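Stop checking your portfolio before breakfast

8 July 2025 | By the Prundurus desk | 3 min read

Markets opened lower again and my inbox was full by seven. Should I sell. Should I wait. Is this the big one. Same questions as December, nearly word for word, and back then the people who sat still came out fine. Not rich. Fine.

My view, and I've held it for years: most private investors look far too often. Every look is a chance to do something daft.
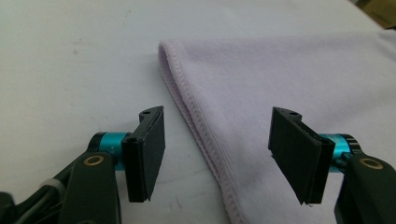 Take the Wenau fund, which I hold and have moaned about here before. It dropped 16 points in one morning and I got 90 emails. By the close it had made most of that back. Anyone who sold at the low paid the spread, paid the fee, and then sat there wondering when to get back in. I'd like a portfolio as dull as a lavender towel lying flat on a white table. Soft, plain, you glance at it and get on with your day. Mine isn't there yet. Too many small bits bought on a whim, including a shipping share I can't defend.

The apps don't help. Red numbers, little buzz in the pocket, a chart that starts at whatever point makes the fall look steepest. Fukuda, the broker I use, now sends an alert if a holding moves one per cent. One per cent! That's a normal Tuesday-ish wobble for half the shares I own. Switched it off. Should of done it sooner. 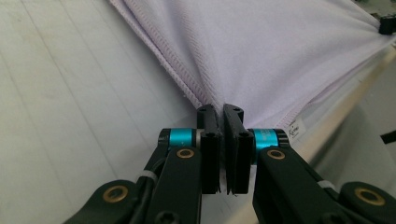 And then the forums. I read a few of the investing Wikis too, and some pages are very good, on tax especially. But the chat underneath is people egging each other on. One thread had 1,038 replies about a company with 255 staff. More posters than workers. Make of that what you will.

What would I do instead? Pick a date once a quarter. Look then. Move money if the split has drifted, leave it if it hasnt. Keep enough cash that a bad month doesn't force your hand. Yes, you'll miss the odd bargain. I've missed plenty, and still sleep.

Traders will write in to say they make a living from the daily moves. Some do. Different job, different rules, and most of the people emailing me have a pension and a day job.

Contact | © Prundurus 2025 | Back to top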